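What I Learned From Asking People About Their Handwriting

Spring project report, final version
Group: Shivam Sengar, Neelam Upadhyay, Chiyo Shimada

So my part of the project was the survey, and I'll admit I picked it because I thought it would be the easy part. Neelam took the library reading and Chiyo did the charts. Our question was pretty simple: do students at our school still take notes by hand, and if they do, why?

I wrote the first survey in January and it was way too long! Mr. Mittal read it and crossed out half of the questions. He was right (I had one that asked people to rate their own cursive from 1 to 10, and I have no idea what I was going to do with that). The second version had nine questions and fit on one side of a sheet.

We gave out the sheets in homeroom and got 254 back. I was hoping for more, but a whole hallway was out on a field trip the day we collected. Chiyo typed everything into a spreadsheet over one weekend and found that a bunch of people had skipped question six, the one about what they do with old notebooks. I think the wording was confusing. I would split it into two questions next time.

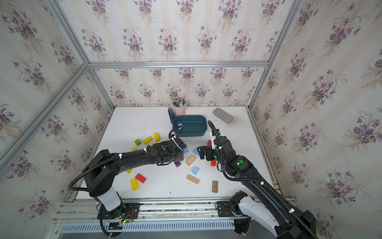
4 min read

The part I liked best was the interviews. I talked to 90 of the people who answered, mostly at lunch, and a lot of them had really strong feelings about pens! One girl will only write history notes in green. A guy from the track team told me he types everything and then copies it out by hand the night before a test, and he swears by it. I tried that for my biology quiz and my hand hurt so much I quit after two pages.

The main thing we found is that most people do both. They type in English and write by hand in math and chemistry, since drawing a graph or a fraction on a laptop is a pain. Neelam found an older study that said something close to that, so we felt pretty good about it.

What went wrong: I lost one folder of sheets for two days (it was under the seat in my dad's car). Also, we only asked our own school, so I can't say much about anybody else. Narendra Jaiswal in the other section asked us why we left teachers out, and I didn't have a good answer. I wish we'd asked them.

Chiyo's charts are at the back, followed by the blank survey. If another group wants to use it, please fix question six first.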